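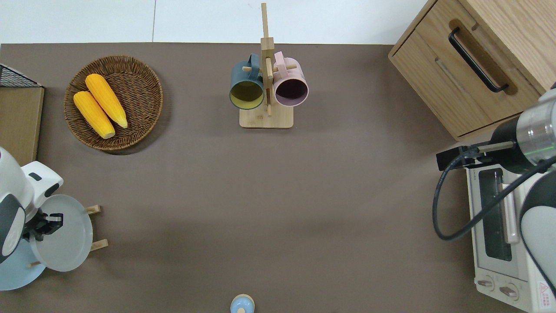

4.2 The Masby two-arm kitchen kit

The Masby kit is sold by Hostwood as a ready-made bench for household handling work: two arms, two grippers, a set of kitchen props and a library of stored routines. The brochure says a buyer can be "clearing dishes by lunchtime." We ran the kit for most of November and could not support that claim, at least not in the sense a buyer would take it.

Our main complaint concerns layout. In Figure 3 the gripper of the left arm is at the rim of the gray plate in the dish rack, while the right arm reaches in over the toaster oven. The props sit around the edges and the middle of the table is clear. This is a generous arrangement. The plates stand upright between slats, so a rim is presented to the gripper, and there is open surface in the center for setting things down. Few home kitchens offer either. The vendor's own trials, 619 in total according to the manual, all used a layout of this kind, and the manual gives no results for a crowded counter or for plates left in a stack.

We ran 200 trials of the plate routine. The kit completed 97 without a person stepping in. Hostwood reports a much higher rate but counts a trial as complete once the plate has left the rack, whatever happens next. We required it to be set down flat and released. Foulkes and Craddock scored the runs separately and settled differences by watching the recordings again. It is possible that our rule is stricter than a casual buyer would want, though we doubt that many people would call a dropped plate cleared.

The mug tree was harder to judge. The routine takes the mugs from their pegs one at a time, and the manual asks that handles be turned to a set angle before each run. Rowlands did this by hand every time. We do not see how the step can be left out of any fair account of the labor saved, yet the brochure leaves it out. The same goes for the oven routine, which we dropped from the scored set after two support calls to Hostwood failed to settle which door types it covers.

The arms themselves gave us little trouble. Our doubts are about what is being sold with them. A lab that wants a tidy bench for its own control code may find the kit worth having. We would not advise buying it for the stored routines until results from less helpful layouts are published.

Figure 3. The Masby bench, with the left gripper at the plate in the dish rack.

Last updated: 21/11/2024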